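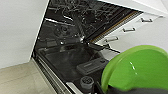
Clumine – kitchen loading recordings, Skekdale robotics club

README, version for the November freeze. If you have an older copy please bin it, the folder layout changed and the old loader will read it without complaining and give you the wrong labels.

What this is

323 recordings of our arm moving crockery in the club kitchenette. Mostly dishwasher loading, some sink to counter, some failed anything. All teleoperated, no policy was running in any of these. Wrist camera plus head camera, gripper state, joint positions, one line of plain text saying what the task was.

Made by students for the second year group project, then carried on by the club after the marks came in. We wanted enough data to train a small imitation policy and get it through one load of the bottom rack. Not there yet. See Results, such as they are.

Who

Delphine Ostrowski – teleop, most of the wrist mount, this file
Wagner Barbosa – recording software, time sync, the loader
Leilani Begay – labels, splits, all the checking
Rosalind Ambrose – gripper pads, printing, fixing what Delphine broke
Supervised by Maureen Ashworth. Ask her about access to the full set, not us, she holds the drive.

Quick start

Copy the whole folder somewhere local. Don't run it off the network share, the video decoding crawls.
Install Clerkinine (our loader, in the tools folder, has its own readme).
Run the check script first. It opens every recording and tells you which are missing a stream.
Then the viewer. Left and right arrows to step, space to play, L to show labels.

If the viewer opens a black window it's the video codec. Wagner's notes on that are in the tools folder under "black window".

Folder layout

recordings – one folder per recording, numbered, gaps in the numbering are ones we threw away
 wrist – video
 head – video
 state – joints, gripper opening, timestamps
 task – one line of text
 notes – only if somebody wrote any
splits – three text files, one recording number per line
calibration – see below, read it before using
tools – loader, viewer, check script
old – ignore

Hardware

Arm is a Szabo, the small one, on the trolley. Two finger gripper. Pads are Rosalind's printed ones with a rubber sleeve. The sleeve was replaced twice during recording and the grip is noticably different after each change, the notes file says which sleeve if we remembered.

Wrist camera sits on the gripper and looks down past the fingers. Wide lens. Nothing has been rotated or straightened, so when the wrist rolls the whole kitchen rolls with it. Whatever is being held fills a corner and covers part of what you want to see. We thought about cropping and left it alone. If your model needs upright images do that on your side.

Head camera is the overview. Higher up, wider, softer picture. Fine for knowing where the sink is, useless for reading labels on anything.

Both video streams are 30 frames per second. Joint state is logged faster and resampled to the video on load. Turn resampling off in Clerkinine if you want the raw rate.

The kitchenette

Shared kitchenette, so the background changes between recordings. People wash up. Things move. We decided early on not to clear it before each run – the whole idea was a policy that copes with a normal counter – but we did write down the fixed bits so you can mask or crop to them.

Fixed: steel sink, paper towel dispenser on the wall above it, black soap dispenser further along, white cupboards on the wall to the right. White counter, white wall behind. White everything, which is a pain for depth and for segmentation, especialy with white plates.

Not fixed: whatever is in the sink. The drying rack and what's in it. Towels, washing up liquid, cloths. Treat any of these as clutter unless the task line names them.

The white-on-white problem is the main thing Leilani would like you to know about. Her first round of masks lost the edges of plates against the wall over and over and she redid them by hand.

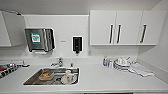

Tasks

Task lines are free text but we kept to a short list of phrasings after the first week. In order of how much there is:

"put the [item] in the dishwasher" – bulk of the set. Item is bowl, cup, mug or plate. Colour given if there is one.
"take the [item] out of the sink" – goes to the counter. Harder than it sounds, items sit up against the basin wall and the fingers have no room.
"open the dishwasher" – door only, from shut. Few of these. Rough on the arm, we stopped.
"move the [item] left" / "move the [item] right" – short ones, made for debugging the sync, kept in because they are clean.

Early recordings have looser wording ("get the green one in" etc). Leilani made a tidied version of every task line, both are kept, the loader gives you tidied by default.

Labels

Each recording has a result: done, dropped, gave up, or unclear. "Done" means the item ended up where the task line said and the gripper let go and backed off. "Gave up" is the operator's call. "Unclear" is when neither camera shows it properly and the operator couldn't remember, please don't train on those as successes.

There are also time marks for approach, grasp, move, release. Put in by hand in the viewer, so expect them to be a few frames off. Grasp is marked when the fingers stop closing, which for the soft sleeve is a bit after contact.

No boxes round objects. Masks exist for part of the head camera video only. Ask Leilani.

Splits

Train is 200 recordings. The rest is shared between validation and test, see the files for which is which. Split by recording session, so the same session never turns up in both train and test. Please keep it that way. An earlier random split made everything look brilliant and we got quite excited for one evening.

Test has some items that never appear in train. Listed at the top of the test file, lines starting with a hash, loader skips them.

Calibration

The sore point. Wrist camera was knocked part way through and the mount re-glued at a slightly different angle. So there are two calibration files, before and after. Loader picks the right one by recording number. If you bypass the loader you have to do it yourself.

Head camera calibration is from one afternoon with a printed board held by Wagner. Good enough in the middle, poor towards the corners. Don't measure anything off it.

No hand-eye calibration worth having. We did one, the numbers looked silly, it's in old.

Known problems

Gripper opening reads slightly above zero when fully shut. Offset not corrected.
A handful of recordings have the head video starting late. Check script lists them. Padded with the first frame.
Reflections inside the dishwasher. Dark tub, wire racks, bright spots that move as the wrist moves. Our depth estimates in there are rubbish.
Exposure on the wrist camera is automatic. Goes from white cupboard to black tub in one swing and takes a moment to catch up, first frames of every approach are affected.
Joint names in the oldest files are in a different order. Loader fixes it. Anything not using the loader won't.
Sound was never recorded, the empty audio track is just how the software writes files.
Item names: cup and mug got mixed up by different operators. Tidied lines follow one rule (handle and straight sides = mug), original lines follow no rule at all.

Results, such as they are

Baseline is a small behaviour cloning model, wrist video and joints in, next few joint targets out. Trained on one desktop in the club room overnight.

It reaches for the right thing most of the time. Grasps bowls decently. Plates no. Getting over the rim of the open door is where it goes wrong, it comes in too low and catches, and we stop it. Best run so far was 3 items in a row into the bottom rack before it stalled over the sink. Have not managed it again.

Adding the head camera made it worse. Wagner thinks the late-start padding, Delphine thinks we just don't have enough data. Try it both ways and tell us.

What it's fine for

Coursework, practising with multi camera data, testing a loader, trying out grasp detection on shiny and white objects. Wrist-only policies if you are patient.

What it isn't fine for

Anything where you need to trust the geometry. Anything claiming to work in kitchens in general, it's one kitchenette, one arm, and the same few hands driving it. Delphine drove more than half and she always goes in from the left, a model will learn that.

People in the recordings

Hands turn up at the edges now and then, and one or two people walking through. Recordings where a face was clear were removed before the freeze, that's most of the number gaps. If you spot one we missed email the club address with the recording number and it comes out the same day.

Sharing

Free to use for students and staff. Outside Skekdale, ask Maureen first. Don't put it on a public site. If you use it in a report just say Clumine, Skekdale robotics club, and name the version.

To do

Finish masks for the sink recordings (Leilani)
New wrist mount with screws this time (Rosalind)
More plates. More right hand approaches. Somebody who is not Delphine
Proper board calibration for both cameras, same session
Write down lighting for each session, we never did and it matters
Sort out the old folder or delete it

Changes since the last version

New folder layout. Tidied task lines added. Split redone by session. Two calibration files in place of one. Empty recordings removed. Viewer no longer crashes when notes is missing.

Questions to the club address, or come to the room after 5pm, one of us is usually there waiting for something to train.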